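FOR IMMEDIATE RELEASE

Habte Laundry Services to Open Second Plant in Stillard, Add Evening Pickup for Restaurants

STILLARD, November 5, 2019 – Habte Laundry Services will open a second plant on Illero Road early next year, the company said today. The new site will wash and press table linens, aprons and kitchen towels for restaurants, hotels and caterers in Stillard and the towns north of it.

The company signed the lease on the Illero Road building in August. The building was last used as a furniture warehouse and has a loading dock on the east side with room for two trucks. Work on the floor drains and water lines is under way. Electrical work will follow, and the washers and presses will be brought in after the inspection.

When the plant is running at full capacity it will be able to handle around 3,000 pounds of linen per shift. The company plans to start with one day shift and add an evening shift once the first routes have settled.

Habte expects to hire 17 people for the new plant. Openings will include wash floor operators, press and folding staff, route drivers and one maintenance mechanic. Wash floor and folding jobs do not require experience, and training is paid. Drivers must have a clean license and be able to lift full linen carts with a lift gate. Current employees at the Harmon Street plant may apply to transfer and will keep their seniority and vacation time.

"We have been turning away restaurant accounts because there were not enough hours in the day at Harmon Street," said Zawadi Mosoti, general manager of Habte Laundry Services. "Some of those customers have waited a long time. We would like to call them back with a yes."

Along with the new plant, the company will begin an evening pickup for restaurants. Drivers now collect soiled linen between early morning and noon, so many kitchens have to store full bags overnight. Under the new schedule, customers on the Stillard routes will be able to choose a pickup as late as 9 p.m. Clean linen will still be delivered in the morning.
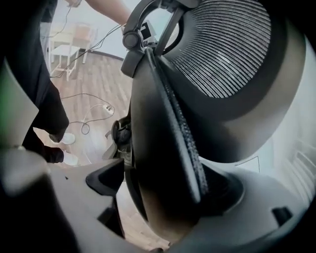
Crescencio Barrios said that a late pickup would free up the back hallway of his restaurant, where bags now sit until the next day, and that he hoped the evening drivers would be the same from week to week. He added that he would want the price in writing before changing his pickup time.

Evening pickup will carry the same per-pound rate as morning pickup for customers on a weekly contract. Customers without a contract will pay a stop fee, to be listed on the new rate sheet. Rate sheets will go out with December invoices. Contracts already in force will be honored until their renewal date, and no customer will be moved to an evening pickup without asking for one.

The company will also change how it tracks linen. Each account will receive bags in its own color, and a count slip will come back with every delivery. Shortages reported by the end of the next business day will be credited on the following invoice. Stained or torn pieces will be returned in a separate bag so customers can decide whether to replace them.

Unidine, a catering company that has used the Harmon Street plant for its banquet linens, will be among the first accounts to move to Illero Road. Its tablecloths and napkins will be processed there from the first week of operation. Pickup points for Unidine's event sites will stay the same.

The Harmon Street plant will remain open and will continue to serve medical offices, gyms and salons. The drop-off counter at Harmon Street will keep its current hours. There will be no public counter at Illero Road.

Job applications are available at the Harmon Street counter and may be returned there in person or by mail. Interviews will start in early December. Restaurants and hotels that want to be placed on an evening route should speak with their driver or call the office during business hours. Space on the first routes will be given in the order that requests come in.

About Habte Laundry Services

Habte Laundry Services is a family-owned commercial laundry based in Stillard. It rents and cleans table linens, towels, aprons and uniforms for local businesses.

Media contact: Office of the General Manager, Habte Laundry Services, Harmon Street, Stillard

###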